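Shop > Robot Arms > Small Desktop Kits

Orner desktop arm kit, with gripper

Servo arm for bench work, teaching, hobby use. Black brackets, hobby-style servos, two-finger option or the wider claw. Ships as parts. Plan on an evening to build it, longer if its your first. Item no. 2397.

Good for: small light stuff. Blocks, sponges, caps, little boxes. Pick up, carry, let go over a bowl or tray. Not for anything heavy, don't ask it to lift your coffee. 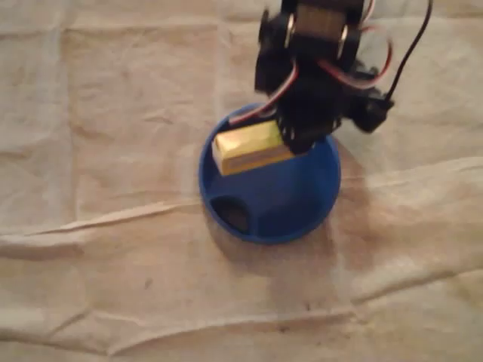 Orner arm with yellow block held over blue bowl.

Cables run outside the arm. Leave slack at the upper joint, zip tie after you have tested full travel, not before. Normunds Paulauskas tied his first and had to redo the lot.

In the box: brackets, servos, gripper, screws, horn discs, driver board, power supply. Spare servos sold in packs of 4. No camera, no laptop, no bowl.

Practice props are seperate. Any household bits will do, start with big plain shapes and move on to thin rods and wires once your grip settings are right.

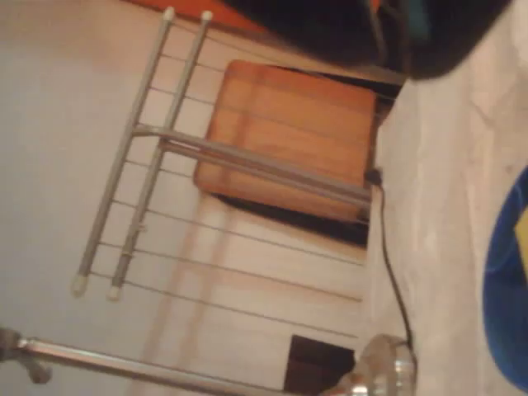
Gray rack with wires, wooden block behind.

Price 113, spare gripper fingers extra. School orders, ask Mavis Kasprzak for the bulk sheet. Back in stock October, preorders open now, we ship in order recieved.

Firmware: use the current one. Older boards from Flomico will run but slow, and the wrist can twitch on startup. Keep fingers clear.

Questions on wiring go to Morenike Nnaji at the parts desk.

Contact | Shipping | Returns | Back to top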